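Thread: Lamotrigine, missed doses and starting over from the bottom

Board: Living with mood disorders > Medication

hukora_hill
Joined: February
I was on lamotrigine, 200 a day in two halves, and had been steady on it for a good while. Then I had a stomach bug, couldn't keep anything down, and after that I got out of the routine. All in all I missed a week. I rang the surgery to ask for a repeat and the pharmacist, Mr Idahosa, told me not to just pick up where I left off. He wants me to start again from the lowest dose and build up over weeks.

I understand he is being careful but I am worried about the gap. The last time I was on too low a dose I went down quite badly. Has anyone had to do this?
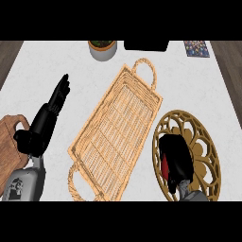
I should add that I also take quetiapine at night and I didn't miss much of that, only the first two nights. So I'm not completely without cover. I have an appointment with my consultant but it isn't until next month.

dulter
Yes, I had to do it after a hospital stay for something else. It is because of the rash risk. If you have been off it for more than a few days you are treated as if you were new to it. It was slow and boring but I didn't relapse.

Ring your community team and tell them what you told us. Don't wait for the appointment.

Tam_in_Lehner_Road
I missed nearly a week once and went straight back to my full 200. Nothing happened. I think they say it to cover themselves.

dulter
Please don't put that on here as if it's advice. The rash is rare but it can put you in intensive care. You were lucky.

Tam_in_Lehner_Road
I didn't say anyone should do it. I said what happened to me. A low mood can put you in hospital too, and that risk never seems to get weighed up.

vleitner
Moderator
Tam, people are free to share their own experience, but I'd ask everyone to be clear that restarting is a decision for the prescriber. Both risks are real and both are worth raising with them. I've left the posts up.
Verena Leitner

clellel
Agree with dulter about ringing the team. When I was rebuilding mine they put my quetiapine up for the time being and brought it down again later. I don't know if that would suit you, but it's worth asking.

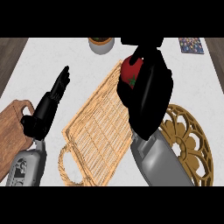
Also keep a mood chart while you do it. Mine was a line a day in a notebook – sleep, mood out of 100, tablets taken. My nurse found it more useful than me trying to remember how I'd been. If you are on the combined pill, mention that as well, as it can change how much lamotrigine you have in your blood.

hukora_hill
Thanks all. I'm not on the pill. I rang the duty line at four and the nurse agreed with the pharmacist about starting low. She is going to ask the consultant about the quetiapine and will ring me back.

Tam, I did think about doing what you did. I still have most of a box here.

Tam_in_Lehner_Road
Fair enough. I'd do what the nurse says. I still think a week is a grey area but I'm not the one who has to sign for it.

dulter
Glad you rang. Did she tell you what to do if you get a rash?

hukora_hill
Yes, stop and get seen the same day, and go to A&E if I have a fever with it or sores in my mouth. First small tablet is tomorrow morning.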